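Members' Forum > Retail and Direct Marketing > Audience and Segmentation

Topic: Frequency caps on email to lapsed customers

Lullemari_Desk
Posted in June, 09:41

Members are invited to give their views on the following question, which has been put to this board by a home furnishings retailer selling bedding and throws by post and online.

The retailer's present rule is that a customer who has not bought for a year is treated as lapsed and is sent the same weekly email as everyone else. A proposal has been made to limit such customers to one message a month, with a separate text and a separate offer. The marketing team is in favour. The sales team is opposed, on the grounds that fewer messages will mean fewer orders in the autumn.

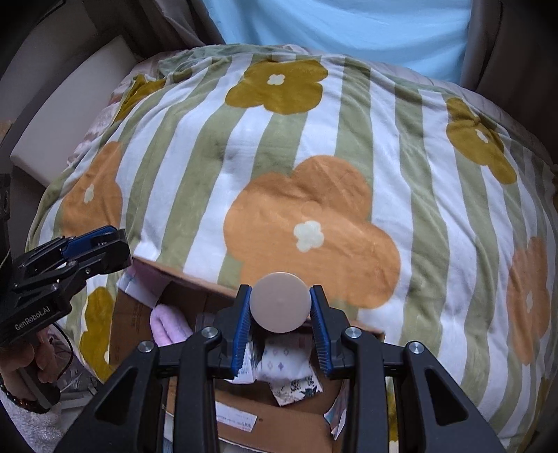
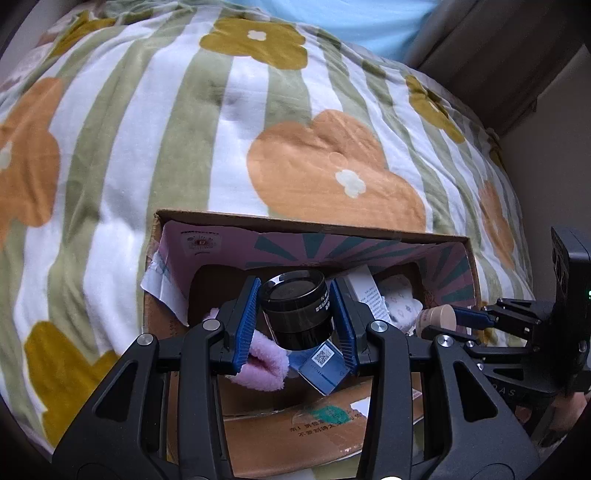
Striped fleece with orange and mustard flowers.

northgate_crm
10:15

The proposal is sound in principle, but the definition of "lapsed" should be settled first. Bedding is bought seldom. A household that bought a blanket fourteen months ago may be perfectly content and may simply have no need of another. To place that household in the same group as someone who has ignored every message for three years would be a mistake. I would ask the retailer to state how many of its lapsed customers still open the emails.

Lullemari_Desk
10:52

The retailer has supplied a figure. In the last full quarter, 41 per cent of customers classed as lapsed opened at least one message. The figure for clicks has been requested.

harbour_lists
11:20

I must advise caution with that figure. Open rates have been unreliable for some time, as a number of mail programs load images automatically and record an open where no person has read anything. Our own department stopped reporting opens to the board last year. Clicks, replies and site visits are the only measures we now accept.

northgate_crm
11:34

The point is accepted as regards individual customers. As a broad comparison between one month and the next, opens retain some use, provided the method of counting has not changed.

harbour_lists
11:47

I do not agree. The mix of mail programs among customers changes from month to month, and so the comparison is affected whether or not the retailer alters anything.

Vanamia_Accounts
12:30

Vanamia carried out a trial of this kind for a client in kitchenware, and the outcome may be of assistance. Lapsed customers were divided at random into two groups. One continued on the weekly email and the other was moved to a monthly one. The trial ran for 44 weeks. Orders in the monthly group were slightly lower in the first half and level with the weekly group in the second. Unsubscribe requests in the monthly group fell sharply and remained low.

We drew the conclusion that the client had been losing the right to write to people in exchange for very few additional orders. The client has kept the monthly rule.

quarterly_return
13:05

Was a control group held back that received nothing at all? Without one, it is not possible to say whether either group bought on account of the emails.

Vanamia_Accounts
13:18

There was no such group. It was proposed and the client declined it. We would recommend one to any retailer beginning a trial now.

quarterly_return
13:26

Then the trial shows that monthly was no worse than weekly. It does not show that monthly email was worth sending. I make the point only because results of this sort tend to be quoted afterwards without their conditions.

achari_print
14:02

Speaking for Achari, I should like to raise the matter of post. For customers who no longer respond to email, a printed card once or twice a year has served our clients well, particularly in household textiles, where colour and pattern do much of the selling. Cost is the usual objection, and it is a fair one. The card should go only to customers whose past spending justifies it.

harbour_lists
14:20

With respect to the previous contributor, a supplier of print will naturally recommend print. The retailer should set the cost of a mailing against the margin on a single blanket before giving it any further thought.

achari_print
14:31

The interest was declared in my first sentence. The calculation proposed is the right one, and we ask every client to make it before we quote.

Moderator
14:40

Members are reminded that contributions should address the question and not the business of other members. Both posts are allowed to stand.

flenano_data
15:10

Flenano would suggest a middle course. Let the cap depend on recent conduct instead of the date of the last order. A lapsed customer who has visited the website within the past month would continue to receive the weekly email. One who has not would move to the monthly message, and after 5 monthly messages without a click would be asked plainly whether they wish to remain on the list. The rule can be explained to the sales team on a single sheet of paper.

northgate_crm
15:22

I support this, subject to confirmation that the retailer can match website visits to email addresses with proper consent. Many smaller firms cannot.

Lullemari_Desk
16:05

The retailer has confirmed that visits can be matched only where the customer is signed in, and that few are. It has also asked whether the monthly text should mention the length of time since the last purchase.

harbour_lists
16:12

It should not. Customers find it intrusive.

quarterly_return
16:19

I have seen it done without complaint, when worded simply. It ought to be tested along with the rest.

Lullemari_Desk
16:48

The retailer intends to begin with a random split into weekly, monthly and no email. The topic will remain open for comments on the size of the third group.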